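Home | Posts | Notes | Archive | About

This site uses cookies to remember your display settings. By continuing to read you accept this. OK

Estimating socket pose from a fixed view: results from the second round

Posted 5/6/21 by the author

The first round of the Lendura work ended with a method that found the memory slots on a motherboard reliably when the board was on its own, and unreliably when the board was inside a case. This post covers what I changed and what the numbers look like now. The code is still in the Torres branch and is not tidy enough to release.

The task is narrow. Given one image from a fixed camera and a rough CAD model of the board, estimate where the long axis of each DIMM slot lies in the robot's base frame, well enough that a memory module could be presented to it without a search. Insertion itself is a separate problem and is handled by a force controller that I did not touch.

The old method, which I called Gilham in the earlier posts, matched the whole board outline to the model and then read the slot positions off the result. Inside a case the outline is mostly hidden by cables and drive cages, so the fit drifts. The rotation error is small but the slots are far from the centre of the fit, and a small rotation there becomes a large offset.

The new method, Skevodis, drops the outline. It detects line segments, groups those that are parallel within a tolerance, and scores each group against the spacing of the slots in the model. The group with the best score gives the direction of the slots. Position along that direction comes from the latches at the ends, which have a usable colour contrast against most boards.

Two problems came up early on. The first is that the worktable is ribbed aluminium. Its ridges are parallel, evenly spaced and bright under overhead light, so a line grouping method finds them before it finds anything else. I mask everything outside the case before grouping, using the case edges from a coarse segmentation. The second is the perforated steel of the chassis, which produces a great many short segments. A minimum segment length removes most of these, at the cost of some recall when a cable crosses a slot.

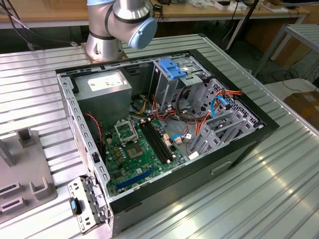 Photo: author's own, fixed workspace camera. Free to reuse with a link back.

The tower lies on its side with the panel off and all four memory slots empty. The long blue expansion slot on the same board is a useful check. In the model its angle to the memory slots is known, so a candidate direction that disagrees with it can be thrown out. I added this late and it removed most of the remaining gross failures.

I ran both methods on 492 images, with case position and cable routing varied between runs. Skevodis failed outright on 14, where a failure means that no group passed the score threshold or the one that passed was on the wrong feature. Most of those had a cable lying along a slot. Gilham failed far more often on the same set, but its failures are of a different kind and I would not put much weight on a direct comparison.

Depth is the weak point. With a single view it comes entirely from the model scale, and any tilt of the board in the case goes straight into the estimate. A second view would fix this, and I have a calibration for one from March that I need to check before I trust it.

Still to do: replace the fixed colour threshold for the latches, which will break on a board with different plastics, and rerun the set with modules fitted in some of the slots. The score assumes a full row of visible slots at present, and I expect it to degrade when part of the row is covered.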